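# Heat embossing powder keeps sticking everywhere on my card panels, help!

Posted by **Sanaa Benmoussa**, 2018-06-17
Filed under: Cardmaking > Heat embossing

Hi everyone! I finally bought a heat tool after years of admiring everybody else's embossed sentiments, and I am completely hooked. I've been making cards every evening this week and my dining table has vanished under cardstock (no regrets!).

My trouble is stray powder. I stamp a sentiment, pour on white powder, tap it off, and there are little specks all over the background. On white cardstock I can live with it, but I'm working on navy panels for a set of wedding thank-you cards, and once I heat it every single speck turns into a shiny white dot. It looks like it snowed on my card.

What I'm using:

- Kelmendi smooth cardstock in navy, 100 lb
- Comadari embossing ink (the clear pad)
- Plurum fine detail powder in white
- a plain old heat tool from the craft store in Ostgate

I have tried flicking the back of the panel harder, which helps a little, and a dry paintbrush, which helps more but took the tail off one of my letter y's. I've also noticed that it's worse on panels I've run through the die cutter first. Is that a thing, or am I imagining it?

The order is for 22 cards and I've ruined 2 panels so far, so I have plenty of paper left but not endless paper! Any tips at all are welcome. Also, if anyone has a favorite way to keep the powder jars from going all over the table, I'd love to hear that too.

---

**Boris Stoyanova**

Welcome to the club, Sanaa! Heat embossing is still my favorite thing to do with a stamp, and white on navy is about as pretty as it gets. You're so close, too. And no, you're not imagining the die cutter part! Running a panel between plastic plates can build up static, and the powder clings to it. Handling the panel a lot adds oil from your fingers, and powder likes that just as much.

Here's my routine for dark cardstock:

1. Cut all your panels first and let them sit for a while. I usually cut the night before.
2. Rub an anti-static powder bag over the whole front of the panel. Go lightly! You want a thin film, and on navy it will look a bit chalky. Don't panic, it wipes off at the end.
3. Put the panel in your stamping tool if you have one, then ink the stamp and press evenly. With clear ink I stamp twice in the same spot, so the fine lines get a full coat.
4. Pour the powder over right away, and pour more than you think you need. Tip the extra onto a folded sheet of scrap paper so you can funnel it back into the jar.
5. Hold the panel upright and flick the back with a fingernail, two or three good flicks.
6. Look at it under a lamp, tilted. Any specks that are left can come off with a tiny dry brush. Use a really small one, and stay a hair away from the letters (your poor y!).
7. Let the heat tool run by itself for a bit before you bring it to the card. A hot tool melts the powder fast and the paper warps less. Keep it moving, and stop as soon as the powder turns glossy.
8. Once it's cool, wipe the front with a soft dry cloth to take off the chalky film.

If you don't own an anti-static bag, a used dryer sheet works in a pinch. Use one that has already been through the dryer, because a fresh one can leave a waxy feel on smooth paper.

One more thought on your ink. If the pad is brand new and very juicy, you can get a little halo around the letters where the ink squeezes out, and the powder sticks to that too. Tap the stamp on the pad gently and you should see crisper edges. Please come back and show us the whole set when they're done, I love seeing a finished stack!

---

**plumcottagecards**

Anti static bag!!! Seriously, get one, they last forever. Mine has done 390 cards (I keep a tally in my craft notebook) and it's still going strong.

I don't bother with the brush anymore. I use a bit of low-tack tape wrapped around my finger, sticky side out, and dab at the specks. Test on scrap first, it did lift the surface on some cheap black paper I had.

---

**inkyfingers_jo**

Boris covered the important parts so I'll take the table question, as I've spent far too much happy time on my craft room setup!

- Do all your powdering inside something with sides. A shallow tray with a spout at one corner is lovely, but a baking pan you've retired from the kitchen is fine too. Once it has been used for powder, keep it for crafts.
- Only open one jar at a time. I got white mixed into my gold last October and that jar now makes a very odd champagne color. (I kind of like it, but still.)
- Plastic bins are great for everything that isn't powder. I sort by step, so panels and envelopes stay together, and inks and stamps stay together, well away from the heat tool. Get ones with handles, you'll move them more than you expect. 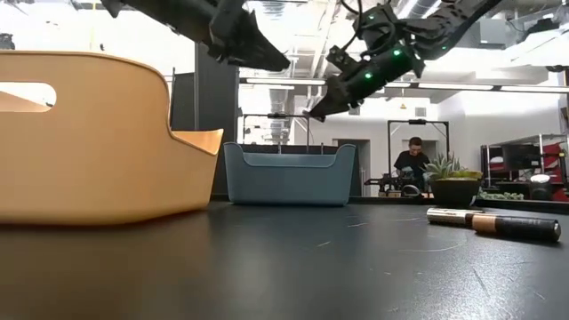 - Store the jars lid up and labeled on top. I write the color on a round sticker, then dab a little melted sample next to it on a scrap of cardstock. Powder often looks nothing like itself before it's heated, especially the clear ones with glitter.
- Wipe down with a barely damp cloth when you finish and let everything dry before paper goes back on the table.

On the thank-you cards, try the sentiment on a separate navy strip and pop it up on foam tape. If a strip goes wrong you've only lost a strip, and the raised look with white embossing is gorgeous!

---

**Sanaa Benmoussa**

You are all wonderful, thank you! I tried the used dryer sheet on a scrap just now and there's such a difference already, I squeaked out loud. Anti-static bag is going on my list, and I'm stealing the strip idea for the rest of the set. Jo, do you stamp the sentiment before you trim the strip or after?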